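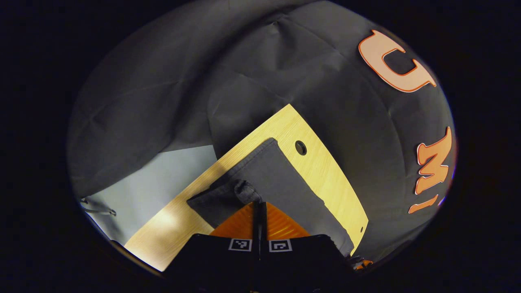
Progress report to the Chisholm Fund
Chisholm Street Community Choir and Song Archive
03/05/2022

Dear Cameron Moncrieff,

Thank you for your patience over the last few weeks, and for agreeing to let us send this a little later than the grant letter says. I wanted to wait until the spring concert was behind us so that I could tell you how it went, and I'm very glad I did, as it would have been a much thinner report without it.

You will remember that the grant was for two pieces of work: getting the choir singing together again after such a long gap, and making a start on the song archive. I'll take them in that order, though they have become rather tangled up with each other, mostly in a good way.

The choir

We went back to weekly rehearsals in the main room at the Plikis building. The first few were quiet affairs. People had lost the habit of coming out in the evening, and several of our altos told me they had lost the habit of singing as well, which I can well believe. Breath control goes first, then the top notes, and then the courage. We spent a good deal of time on rounds and simple two-part songs, with a long tea break in the middle, and I would defend that tea break to anyone. It is where the new members got talking to the old ones, and where most of the lifts home were arranged.

We now have 40 singers on the register. Not all of them come every week, and the basses are still thin on the ground (if you know of any, do please send them our way), but it is a proper choir again and it sounds like one. The spring concert was a happy evening. We sang the mill songs in the first half and a mixed bag in the second, including the lullaby that Mrs Fuleck taught us, and the audience joined in with the last chorus without being asked. We took £1,265 on the door and in the raffle, and all of it has gone into the sheet music and piano tuning budget.

The piano is my one real grumble. It was tuned in the winter and had drifted again by the concert, and the tuner thinks the room is too dry when the heating is on. He has suggested a humidity tray, which costs very little, and we will try that before thinking about anything grander.

The archive

When we applied, we said we would record older residents singing or remembering the songs they grew up with, and write down the words and tunes so that they could be sung again. We have made a slower start on this than I hoped. Our first recorder gave up altogether, and by the time we had borrowed another from Cadex, who were very kind about it, we had lost the best part of a month. Some of the people we most wanted to talk to were also still wary of visitors, and we didn't like to press.

What we do have is lovely, though. There is a skipping song in three different versions, each of whose owners is quite sure hers is the right one. There is a hymn tune with words about a football match that I shall not be putting in the church programme. Transcribing takes far longer than recording — an hour of talk and singing can easily swallow a weekend — and I think we underestimated it badly in our first plan.

Changes to the plan

I would like to ask your agreement to 2 changes. The first is to move the money left over from room hire, where Plikis gave us a better rate than we had budgeted for, across to paying for transcription. The second is to bring out the songbook as a plain stapled booklet, with a full printed edition left for a later year. The singers would sooner have something they can scribble on, and it would mean copies in their hands before the summer break.

What comes next

In June we will hold an open afternoon, when anybody who has given us a song can come and hear it sung by the choir. You would be most welcome, and there will be cake. Receipts and the up-to-date budget sheet are attached, and I'm happy to talk any of it through on the telephone if that is easier than writing.

With warm thanks from all of us,

The Choir Secretary
Chisholm Street Community Choir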